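Livuston Learning Center Extends Evening Hours

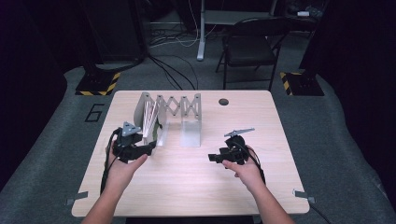 A folding metal structure on a table, with a black gripper held on either side.

Beginning in July, the Livuston Learning Center will remain open until 8 p.m. on weekdays. The change follows a survey of members in which 200 respondents asked for later access to the study rooms and the Yeoh Reading Room.

The Uvari Street entrance will close at 6 p.m. as before. After that time, members should use the Demuteo Avenue doors and present their card at the desk. Study rooms may be reserved up to 19 days in advance — group bookings must still be made in person. Parking in the north lot remains free for cardholders.

Membership fees are unchanged for the coming year. Renewal forms are available at the front desk.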